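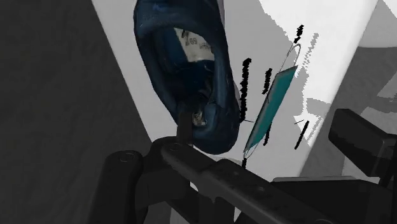
2023-07-20

I sold the car in February and have walked to work since then. People keep asking how it's going, so I'm putting it all in one thread.

The walk is 4 miles round trip. I live on the Orimholm side of the river and the office is up by Kelemen station. Flat for the first part, then a long hill that looks like nothing from a car.

The first two weeks were bad. My shins hurt and I was late three mornings in a row. I had the time from a map app, and the map app doesn't stop for the light at the bridge.

That light is the worst part of the route. It gives you a few seconds and then makes you wait forever. I wrote to the city and got a form letter back. Wrote again, got the same letter.

Money, for those who asked. I got $3,100 for the car, which was less than I wanted and more than the first offer. Insurance and parking stopped the same month. I haven't worked out a yearly figure and probably won't.

Groceries are the hard part. I used to do one big trip. Now I buy what fits in a backpack on the way home, and I eat a lot less watermelon.

Heavy stuff (cat litter, mostly) gets delivered. I know that's a van driving it over. I'm fine with that.

Rain is easier than I expected. Wind is worse. An umbrella on the bridge is a waste of money - I'm on a hooded jacket from Sarkness now and it does the job. The zipper sticks.

Shoes. I go through them faster than I used to. Two pairs, switched every day, so each one gets a full day to air out. Take the insoles out at night. Newspaper inside if they got soaked, and change the paper before bed. 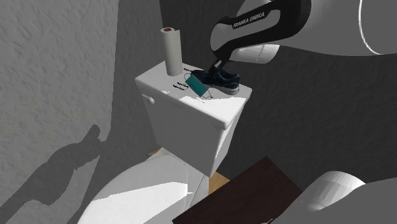
Navy sneaker, toilet tank lid.

Socks matter more than shoes, in my opinion. Wool blend, even in summer. Cotton gave me blisters on both heels by the end of the first week.

Haiyan Ding asked about heat. I leave earlier, walk on the shady side, and keep a clean shirt in my desk drawer. The office has no shower. A washcloth and the sink will get you most of the way there.

Nele Van Damme asked if I ever regret it. Yes, on the day I had a dentist appointment across town and the bus didn't come. I paid for a cab and was annoyed about it until dinner.

I tried tracking the walks with Zakodier for a while. It wanted to give me badges. I deleted it and don't miss it. I know how far it is.

Things I've noticed at this speed: there's a shoe repair place under the rail bridge that I drove past for years. One of the houses on the hill has a fig tree. The bakery puts its day-old rolls out at five.

I sleep better. Can't say for sure that's the walking, I also quit coffee after lunch in the spring.

Would I tell you to do it? Depends where you live. If I were any farther out I would have kept the car, or at least bought a bike first.

Next thing to sort out is winter. I started at the tail end of the last one, so I haven't done a real December yet. If you have a pair of ice grips you like, reply with the kind that comes off easily - I have to get them off at the office door.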